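In Defense of the Pile

by Hugo Bailly
4 October 2023

My sister called one evening in September to tell me, with real sorrow in her voice, that she had become a person with a chair. You know the chair. It stands in the corner of the bedroom and nobody has sat on it since it came into the house, and what it holds is a soft hill of clothes too worn to go back in the drawer and too clean to go down to the washing machine. She wanted to know if I had one too. I told her I've had one for as long as I've paid rent, and that I had lately stopped being ashamed of it, and she asked me to explain myself, and this essay is more or less what I said to her, with the parts about our mother taken out.

I should say that I was raised to fold. We lived above a dry cleaner's on Chauvin Street, and the smell of pressed cotton came up through the floorboards all day long, and I think it gave my parents ideas. Every shirt in our apartment was folded in thirds, sleeves in, collar up, and laid in the drawer with its front showing. I could do it with my eyes shut by the time I started school. I can still do it, and on a good Saturday with the radio going I even like doing it. So please don't think I'm writing against folding. I'm writing in favor of the hour, or the day, or (all right) the week before the folding, when the clothes are simply lying there.

What I've come to believe is that a pile is a record. A drawer tells you what a person owns, but a pile tells you what they've been wearing, and those are very different lists. When I moved out of my last place I packed 210 pieces of clothing, a number I know because the moving company, Grellomis, made me fill in a form with a line for each box and I got carried away. Out of all of that, I'd guess the same small handful had been going around and around from chair to body to chair for months. The rest was museum storage. Nicely folded museum storage, I'll grant you.

And the things in the handful are never the good things, are they? They're not what you'd choose if somebody were coming to dinner. They're the black one that goes with everything, the blue one you forgot was under it, the hat you grab on the way out the door, and very often something with a cartoon on it that you'd have to be asked twice to give up.
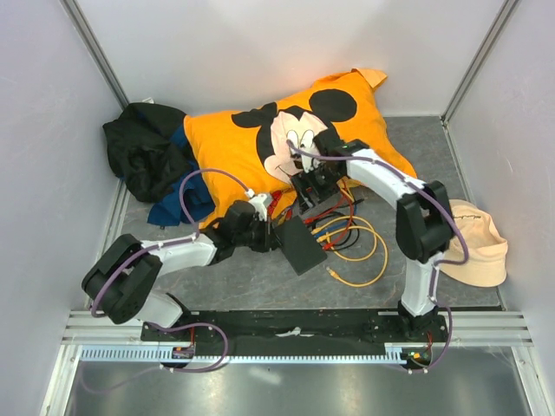 What the cartoon shirt knows

I have a great weakness for a bright T-shirt with a big face on the front, and orange with Mickey Mouse is about as far as a person can go in that direction without joining a parade. The lovely thing about such a shirt is that it looks fine crumpled. A dress shirt in a heap looks like a bad day at work. But those round black ears can go off in two directions and the face can sink into a wrinkle, and you still know who it is and you're still a little bit glad to see him. A shirt like that doesn't ask very much of you.

Dark clothes are another matter, and I'd say they're the true citizens of the pile. Black on top of navy, navy under black, and not one of them can be told apart before breakfast. I have gone to work in what I thought was a sweater. If you live alone, or with somebody patient, my advice is to let the dark things gather in one heap and put one loud thing beside them so you can find your way by it, the way boats use a buoy. My sister laughed at that, but she tried it, and she reports that she now finds her black cardigan in the mornings.

The hat question

Hats are where I begin to lose people. My brother-in-law is a calm and generous man, and he will walk across a room to pick a hat up off a flat surface and hang it on a peg. He says the brim gets spoiled. For a felt hat I'm sure he's right. For a bucket hat, though, and I own a few, I can't see what there is to spoil. A beige bucket hat lying on its side with part of its brim flattened is a bucket hat in good health. It was made to be sat on and stuffed in a bag, and I've bought pegs for mine in the past and watched the pegs stay bare for years.

The closet people

I did once go over to the other side. There's a closet showroom out on the Keselent road, and they sold me a system called the Visten, which had sliding shelves and little dividers and came to $1,165 with the fitting. I was very happy with it for most of a spring. Then I noticed that I'd started wearing only what was in front, and putting it back in front, so that all I'd done was build a pile with a door on it, at considerable expense. The dividers I use for mail.

I don't want to make too much of this. There's a point at which a pile becomes a problem, and most of us know it when we get there, usually because we're looking for the other sock or because someone we love has gone quiet in the doorway. Clothes do have to be washed. Guests do have to sit down. I fold mine on Saturdays, mostly, and I put the cartoon shirts on top where I can see them.

But if you're reading this within sight of your own chair, and you've been feeling bad about it, I'd ask you to look it over with a bit of affection before you start. My sister has named hers. She won't tell me what, and she's thinking of getting a bigger one.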